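Switching the hot water over

We finally replaced the water heater in November. The old one was a gas tank that came with the house, and it had been making a knocking sound for two winters. I put it off because the first quote I got was $3759 and I wanted to think about it.

I ended up with three quotes. Sartori was the high one. Lovgate came in $444 lower for the same size tank, and the third company never sent anything in writing, so I dropped them. I went with Lovgate. The installer was Severin Rüegg, and he was at the door at 7:30 in the morning.

The old tank took a long time to drain. There was a lot of sediment in the bottom, which explains the knocking. He also replaced the shutoff valve, which I hadn't asked for but was glad to have done. That added $100 to the bill. The whole job took 5 hours, and the water was off for most of it, so fill a few pitchers the night before if you are planning the same thing.

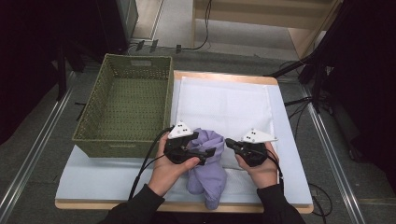 Lavender cloth on the wooden table.

The new heater is electric and holds a little more than the old one. It is slower to recover. If two people shower back to back and the dishwasher is going, the third person should wait. We have moved laundry to the afternoon and that has mostly fixed it. Emine still prefers to shower at night.

I set the temperature to 120 and have left it there. The manual says to flush the tank once a year, so I wrote the install month on a piece of tape and stuck it to the side. I still need to insulate the first stretch of pipe, and the permit inspection hasn't been scheduled yet.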